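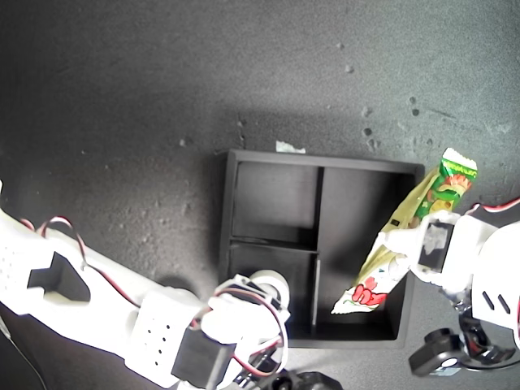 Visit to the Packing Rooms of Rebane, Berkisberg
Report of the Jokeo Association for Small Food Producers

On 1st August, members of the Association visited the Berkisberg premises of Rebane, a family firm that assembles mixed snack trays for rail buffets, school outings and hotel rooms. The visit was arranged by Vimala Ramasamy of our events office and was open to all full members. Our host was the site manager, Manolis Tzavaras, who was with the party throughout and answered questions at length.

The premises

Rebane occupies the ground floor of the former post depot on the east side of the town. Members coming by bus should note, for any future visit, that the stop named Depot is on the wrong side of the rail line and that the footbridge has steep steps. The firm moved in from smaller rooms on the market street and has kept the old sorting hall as its main packing room. Goods come in at the north door and leave at the south door. Visitors were given hair covers and overshoes and were asked to leave rings and watches in the lockers.

The stock room

Incoming snacks are held in the stock room in the suppliers' own cartons until the day they are needed. The firm currently carries 329 separate lines, of which a large share are fruit-flavored sweets and baked snacks in sealed single-serve wrappers. Mr. Tzavaras explained that lines are shelved by the size of the wrapper. Flavor and supplier play no part in the order. New staff find this odd for the first week or so.

Trays and compartments

Much of the discussion concerned the trays themselves. The pattern now in use is a black, open-topped tray with three compartments: a square one, a smaller one below it, and a tall one that takes up the other side. The tall compartment is meant for long wrappers, which are laid in at a slant if they will not lie straight. The square compartment takes the boxed item, and the smallest is kept for mints, napkins or a wooden spoon.

Sudheer Kulkarni asked why the firm had not chosen a tray with equal spaces. He was told that an earlier pattern had four equal compartments and that long wrappers had to be folded to fit, with a good deal of breakage in the baked goods. Several members reported the same trouble with their own gift boxes. A fuller exchange on this point took place over lunch, and Mr. Kulkarni has offered to write it up separately.

A crinkled wrapper is not treated as a fault at Rebane. A wrapper is set aside only if the end seal has opened or the printed date cannot be read. The party was shown the box of rejected items from the previous shift, which are weighed and returned to the supplier for credit.

Orders and labeling

Standard orders are made up in lots of 100 or 150 trays. Smaller orders are accepted from schools in the district at the same unit price. Each tray is closed with a clear film lid and given a contents label, printed in the office next to the packing room. The labels are produced with a program called Elturus, and Muthu Rajan, who keeps the ingredient records, demonstrated how a change made by a supplier is carried through to every tray that contains the item. Members with an interest in allergen labeling found this the most useful part of the day, and a number of them stayed behind to take notes.

Lunch and close

Lunch was provided in the staff room. Tiruwork Tsegaye thanked the firm on behalf of the Association and presented a copy of our handbook on shared storage. The party left by the south door shortly after 2.

Follow-up

A second visit is proposed for October, when the holiday trays are in production. Places will be offered first to members who were on the waiting list for this visit. Requests should be sent to the events office in writing, with the name of the member firm and any needs as to access. Sample trays left with the Association may be borrowed from the office on signature and should be returned clean.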